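Lunora Parts Lists: README

Lunora is a set of parts lists and build notes for fan-designed brick models. It covers 200 designs, all of them submitted by the people who built them, and every list is stored as a plain text table that opens in any spreadsheet program. The collection is kept by Lizelle Fourie and Saqib Magsi. This is the July 2021 release.

What is in the folder

lists/ has one file per design. The file name is the design number followed by a short title, all lowercase, with hyphens for spaces.

notes/ has the build notes, where the designer sent any. Not every design has them. Notes are in the designer's own words and have only been edited for spelling.

colors.txt matches the color names used in the lists to the names used by the main selling sites. When two sites disagree, both names are given on the same line.

changes.txt is the log of corrections, newest first.

There are no building instructions in this collection. Many of the designers sell or give away their instructions elsewhere, and the designer line at the top of each list says where to look if they told us.

Columns

design: the design number, which never changes once given out.

part: the mold number. Printed parts have the letter p and the print number after it.

color: our color name. See colors.txt.

qty: how many are needed for the finished model, not counting spares.

sub: the section of the model the part belongs to, such as hull, cabin or base. Left blank if the designer did not divide the model up.

swap: another part that will do the same job. Only filled in when somebody has built the model with it.

hidden: y if the part can't be seen in the finished model. Any color will do for these, and it is worth sorting by this column before you place an order.

How the lists were made

Most designers sent an export from their building software. Saqib ran each one through a script that merges duplicate lines and flags any part that was never made in the color asked for. A flagged line went back to the designer. If no answer came, the line was kept and marked with a question mark in the color column.

The larger models got a second check by hand. Annick Kennedy built the Plenthorpe signal tower from its list and found that the roof section was short by 16 slopes. Tamsin Harawira did the same for the Fluketthorpe ferry, which at 3345 parts is the biggest model in the collection -- her notes on the bow are worth reading before you start, as the order in the original file leaves you with a section that won't clip on. Beverley Waaka checked the color names for all the older designs.

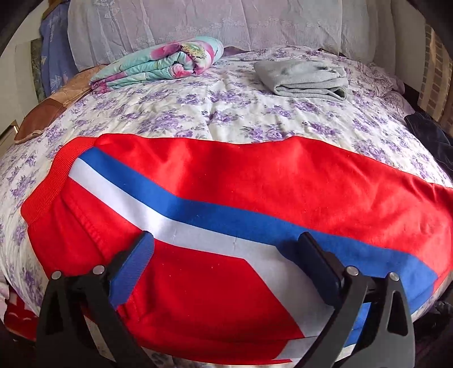
Known problems

Reds are the weak spot. Dark red and regular red were mixed up in 35 of the lists we first received, and we may have missed a few more. Check the designer's photos before ordering a lot of either.

Hose and string lengths are given in studs, but a handful of early lists used centimeters. These have "cm" in the part column until they get converted.

The Whitcombe bus garage has two lists, one with the interior and one without. They share a design number and are told apart by the letters a and b. This breaks some import tools. Rename one of them on your own copy if yours complains.

Stickers are not listed. Neither are custom prints, lights or third-party minifigure accessories.

Minifigures are listed as separate parts (legs, torso, head, hair) and the torso is often only a suggestion.

Sending a correction

Write to Lizelle with the design number, the line as it stands and the line as it should be. One message per design is easiest to deal with. Say whether you built the model or spotted the mistake by reading the list, since the first kind gets entered right away and the second kind has to be checked against the file.

New designs are taken in April each year. The model has to be your own work. Changes to an official set are fine as long as the list covers everything needed and doesn't assume the builder owns that set.

Use

The lists are free to copy, print and change for your own building. Leave the designer line in place if you pass one on. Please don't sell the lists or bundle them with parts for sale without asking the designer first -- we can forward a message, but we don't give out addresses.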